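Jondham Community Boards > House and Home > Living in small spaces

Thread: Eating and prepping in one room, how do you all manage

trara_tenant
Posted December 27, 2020

Been in a bedsit since the summer, one room, kitchen is a shelf with a kettle and a two ring hob on it. Fine for one. But my sister is staying till she finds somewhere and there is literaly no table. Table went to make room for the second bed. We've been eating off our knees and last night a whole bowl of dal went down between the mattress and the wall.

So. What do people do. Folding table? Trays? Floor? Budget is small. Landlord won't let me put screws in the walls so no drop leaf thing.

Pobblebrook
Floor. Cheap mat, done. Half the world eats on the floor.

HeathenBaker
Floor's fine if you've got floor. OP have you measured? Two beds in one room I'd guess you've got a strip.

trara_tenant
Measured just now. Strip is 55 cm wide between the beds. Can sit in it sideways, can't really eat in it.

Pobblebrook
ok not the floor then

Fiifi Dankwa
Lived like this for years, student house then a room over the shop. Things that worked for me:

Folding table, the narrow sort people use for pasting wallpaper. Too wobbly for soup. Good for chopping. Lives behind the door.

Trays with a beanbag bottom. Ugly, brilliant. Got mine from a charity shop.

A cloth or sheet of plastic over the bed for fruit, bread, cold stuff. Nothing hot and nothing with a sauce. Shake it out of the window after.

Don't bother with those breakfast in bed trays with legs. Legs fold up by themselves when you lean over. Lost a full cup of tea that way, down into the mattress, never got the smell of milk out.

gristle
Food on the bed is grim. Sorry. Crumbs, ants, you name it. Where do you sleep after.

Fiifi Dankwa
In the bed, having taken the sheet off it. It's a wipeable cover mate

gristle
Wipeable until it slides. Plastic on a bedspread has no grip at all. One person sits down and everything rolls to the dip.

Augustina Aryee
It does roll yes, gristle is right about that bit. I still do it with fruit though. You want a big sheet, well past the food on each side, and tuck it if you can. Mine's just a thin pink one, the crinkly kind. Plates towards the back, fruit in front. 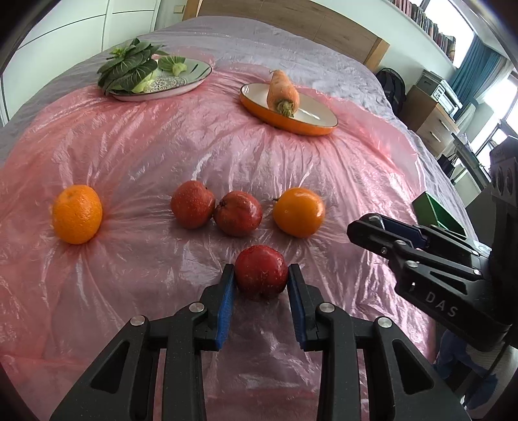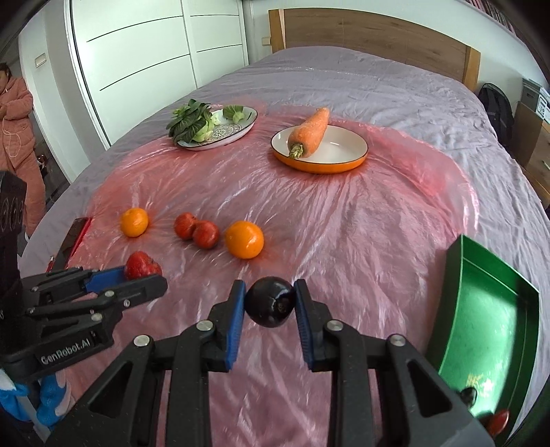
Pink sheet on the bed, both pics. Apples and oranges in the first one.

Not for dinner, I'd never do rice on it. But for fruit and sorting shopping it's fine, takes me a minute to put down.

HeathenBaker
Love that, might nick it for when the grandkids come. Would an old shower curtain do? Got one going spare.

Augustina Aryee
Heavier so it would stay put better I think. Wash it first, they can smell.

gristle
Still a no from me. You do you

Moll_on_the_hill
Coming at this from the other end, has OP thought about getting one bed up in the daytime? We had a camp bed for my brother in law, folded every morning, table out, table back at night. Pain for the first week then you stop noticing. Never spilt a thing in the bed cos there wasn't a bed.

trara_tenant
Both are proper beds sadly. Landlord's. Can't shift them, I asked, he said they stay as they are.

Moll_on_the_hill
Could one go on its side against the wall?

trara_tenant
Divan, weighs a ton. And the drawers fall out.

Pobblebrook
What about the windowsill. Deep one? I ate stood up at a windowsill for a whole winter, nice view of the bins

trara_tenant
Sill is narrow but there's a radiator under it. Hmm. Could you put a board over the radiator?

Fiifi Dankwa
You can but it'll block the heat coming up and the board warps if it's thin. I had one on top of mine, resting on the sill and a bookcase. Bookcase took the weight. No screws. If your sill and a bit of furniture are the same height, or you can make them the same height with a few books, you've got a shelf two people can eat at side by side.

gristle
Now that's a proper idea. Board across. Why didn't you start with that

Fiifi Dankwa
Because she asked about folding tables

HeathenBaker
Clamp it or put some of that rubbery drawer liner under it. Boards slide as well.

trara_tenant
Chest of drawers is slightly lower than the sill. Will have a go with books. Anyone know where round here cuts wood to size? Hotico used to but I rang and got told not at the moment.

Moll_on_the_hill
Ask at the tip shop, they get old shelves and cupboard doors in. A cupboard door is the perfect size and it's already got a nice edge. Check the opening times first though, they've been all over the place this year.

Pobblebrook
seconding cupboard door. Mine had a handle on it still, handy for hanging the tea towel

nan_of_four
Sorry to butt in, for hot food get deep bowls. Pasta bowls, the wide ones with a high side. We had flat plates on our laps for months and gravy everywhere, changed to bowls, no more trouble. Also a tea towel under the bowl on your knee, stops it slipping and stops you getting burnt.

gristle
Bowls yes. Flat plates are for people with tables.

Augustina Aryee
Agree for hot. I keep plates for bread and fruit and that.

trara_tenant
We've got 2 bowls and one's got a crack in it so that's going on the list.

HeathenBaker
What are you doing for chopping? That was always my bother, more than the eating. I used to put a board over the sink.

trara_tenant
Chopping on top of the fridge at the minute, it's a little one. Comes up to my hip. Onions at hip height, my back is killing me.

Fiifi Dankwa
Sit down to it. Stool or the edge of the bed, board on your lap on top of a tray. You can top and tail beans for an hour like that. Just keep the knife small.

gristle
And not on the bed

Fiifi Dankwa
give it a rest

Moll_on_the_hill
Put the fridge up on something? Two bits of solid timber under it, or a low cabinet if it's a tabletop type. Mine's on an old bedside unit. Make sure there's air behind it.

trara_tenant
Ooh it might go on the bedside unit. There is one, it's got nothing in it but chargers.

Will report back. Thanks everyone, even gristle

gristle
Cheers I think

nan_of_four
How's your sister getting on finding a place?

trara_tenant
Slowly. Everything's shut till after new year and the ones she's rung want a deposit she hasn't got yet. She's hoping for something by April. So we do need this to work, it's a long time to eat off your knees.

Moll_on_the_hill
There's a rooms wanted board on here, further down the page, put her on that. I've seen people get fixed up off it.

trara_tenant
Didn't know that, will do it tonight.

trara_tenant
Update. Got a cupboard door! Neighbour was chucking one out, so no tip shop needed. Sits on the sill at one end and the drawers plus three cookbooks at the other. Bit of a slope towards my sister so she gets the peas. Drawer liner under it like HeathenBaker said. Had beans on toast at it side by side looking out at the car park, felt very posh.

Fridge will not go on the bedside unit, door hits the bed when it opens. Back to hip height onions for now.

Pobblebrook
sister gets the peas lol

HeathenBaker
Well done you. Fold up some cardboard under the low end for the slope, cereal box does it.

Fiifi Dankwa
Good stuff. For the fridge, could you swap which side the door hangs? A lot of the small ones let you. Look for a plug in the hinge holes on the other side.

trara_tenant
There are little white plugs! Going to find a screwdriver.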